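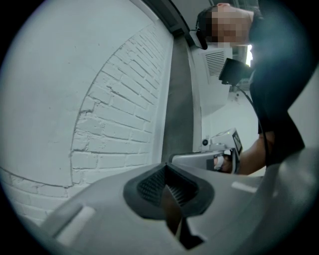
Week 2: Looking at old walls

Okay, so today is all about painted brick and plaster! I love this stuff, bear with me. When a wall has plaster over most of it and brick showing in one part, start at the line where the two meet. Is it straight? Curved? An arch shape makes me ask if there was an opening once (a door, a window, a fireplace), but it might just be somebody's decorating idea, so write "possible" in your notes until you've checked the other side.

Then follow the courses. Mortar lines show up even under paint, and so do little cracks and patches – sketch those too.

For next time: read the Taheri handout and draw one wall at home, any wall. Pair up if you like. Subbarao Joseph has the spare tape measures.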